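Folding and Tabletop Tidying Sessions: Participants Wanted

Do you like putting things in order? Can you fold a cloth so the corners meet, then do it again without getting bored? Cumovis is looking for people to join our tabletop tidying sessions at Drovach House, and we would love to hear from you.

The sessions are all about small household jobs done at a table: folding cloths, laying them flat, stacking them, putting things on a rack and taking them off again. They are the sort of jobs most of us do every day while thinking about something else, and we find them fascinating. Two people will fold the same square of cloth in completely different ways, and both will tell you theirs is the normal one!

You don't need any experience or qualifications. We have had very neat folders and very relaxed folders, and we are glad of both, so please don't practise beforehand. Come and do it your way.

What you will be doing

Each visit lasts 4 hours, with a proper tea break in the middle (there is always cake, and usually fruit as well). You work at your own table with a white board laid over it, which gives you a clear, flat surface. Everything is set out before you arrive. You'll have a cloth or two to start with, and the table leader will tell you which job comes next and how many times to repeat it.

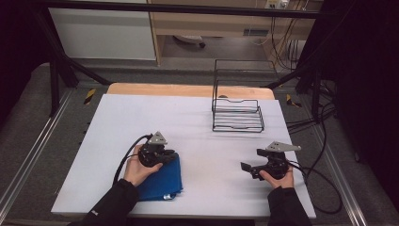 A typical session starts with simple folds, in half and then in half again, and moves on to stacking and sorting by size. After the break we bring in fiddlier things such as napkins and small towels, and finish with a general tidy of the table. The first few minutes can feel clumsy, and then most people settle into a rhythm and start trying to beat their own neatest fold. You will get plenty of time to warm up before anything counts.

You can sit or stand as you prefer, and swap between the two whenever you like. The room is carpeted and kept at a comfortable temperature, but do bring a jumper if you feel the cold. Long sleeves are fine as long as they fit closely at the wrist. Please leave bracelets and large rings at home.

Who we are looking for

We have places for 48 people over the season, beginning in October. You should be 18 or over, able to use both hands comfortably for light work, and happy to follow spoken instructions in English. Left-handed people are especially welcome — we never seem to have enough of you. If you wear glasses for close work, please bring them.

Everyone is asked to come for 2 visits, ideally in the same month. If you can only manage one, mention it when you write and we will see what we can do. Morning sessions begin at 9.30 and afternoon sessions at 1.30.

What you get

We pay £30 for each visit, by bank transfer once the session is over. Bus and train fares are paid on top, so keep your tickets. Tea, coffee and the cake are on us. Parking at Drovach House is free but tight, and the bike racks by the side door are a much better bet if you live nearby.

The tables are on the ground floor with level access, and there is an accessible toilet along the corridor. Tell us if you need a different chair or table height, or extra breaks. We can arrange all of these quite easily with a bit of notice.

How to take part

Write to the Vieira Room team at Cumovis, Drovach House, or pick up a form from the front desk. Give us your name, a phone number, whether mornings or afternoons suit you, and which hand you write with. We'll ring you for a quick chat, answer your questions and find you a date. You can change your mind at any point, including halfway through a session, and you will still be paid for that visit.

If folding isn't your thing, our sister sessions at Vondden start in December and will be all about packing boxes and shopping bags. Put "Vondden" on your form and we will send you the details as soon as the dates are fixed.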